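Re-papering the long table

I have been promising a post about the table for ages, mostly because every time I mention that I spent a whole afternoon putting paper and tape on a table, people at home look at me with such kind concern. So make yourself a coffee, this one is going to wander a bit.

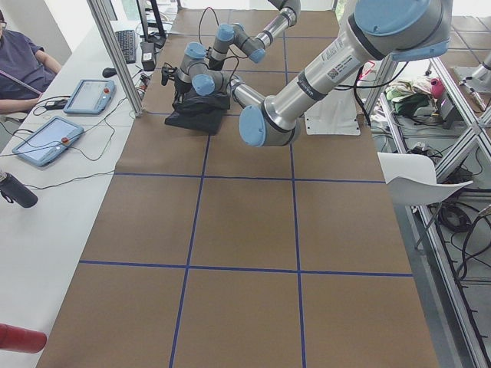
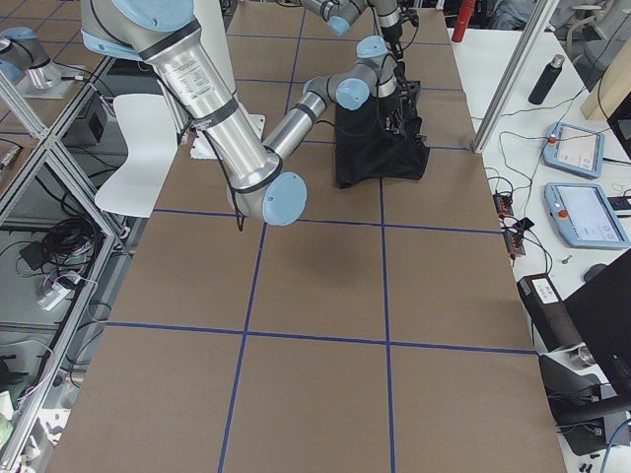 Brown paper, blue tape, two arms and a bit of black cloth.

Eldana Beyene

Our cell at Arnelden has two arms sharing one long table, and the two of them work on cloth. Picking it up, laying it down, folding it when they are in the mood. I look after the table, the cables, the grippers and the pendants, and Kiros Workneh looks after the programs, although in practice we both do a little of everything and argue about it over lunch.

The paper first. When I started we ran on the bare tabletop, and the gripper fingers would come down a hair too low and leave a mark, and then another mark, until I got tired of looking at it. Brown kraft paper is cheap, it lies flat if you are patient, and when it gets scuffed you pull it off and start again. I buy it from a little packaging place called Fokside, and I've been going there long enough that they ask after the arms.

Laying it is a two-person job. I've done it alone and I don't recommend it! You get one end down beautifully, walk to the other end, and find a ripple the whole length of the table. Rajkumari Tripathi held the far end for me this time and we worked toward each other, smoothing with our forearms. Park both arms up high and well out of the way before you start, and hit the stop on both pendants, not one. I know, I know, but I have caught myself having stopped only the arm I was thinking about.

Then the tape. The blue lines are for us more than for the arms, which have their own idea of where everything is and couldn't care less about tape. When Kiros calls across that the cloth should go in the second square, left of the line, I can do it without walking around with a ruler. Pull the tape out long, let it relax for a moment, and lay it down from the middle outward. If you stretch it as you go it creeps back overnight and your straight line has a little smile in it by morning. Ask me about the August grid sometime.

After the tape comes the part I really enjoy, which is touching down. I jog each gripper slowly to the corners of the squares until a slip of paper just barely drags underneath, and write the heights in the notebook. New paper changes the surface by next to nothing, but next to nothing is plenty when you're trying to pinch one layer of fabric. This time one corner came out 6 mm higher than the rest. I blamed the arm, then I blamed the mount, and then I lifted the paper and found one of our own 90 mm cable ties underneath, left there by (I am fairly sure) me. Out came the tie, down went the paper again, and I had to redo two tape lines.

The cables I do last. The loops along the arms need enough slack for the wrist to turn all the way around but not so much that they catch on an elbow, and with two arms reaching over the same patch of table there are a good many elbows about. I run each arm through its widest reach at a crawl, one hand near the stop, and watch the loops and nothing else. I moved two clips on one arm and left the other alone.

Then we put a black cloth down and let them at it. Black is Mali Bellis's choice, she says it is the hardest one to see folds in, and so that is the one we use when we want to know whether the setup is any good. I used to protest. Now I just fetch the cloth.

A few of you asked about the notebook after my last post. It is an ordinary squared one, no system to speak of: the date, who was in, the heights, what I moved. I am on page 38 of the second one. Esko Kuusisto wants me to put it all in a spreadsheet, and I have told him I will, after the next roll of paper.

Next time I'd like to write about the gripper fingers, and the pads I've been gluing to them, with mixed results so far.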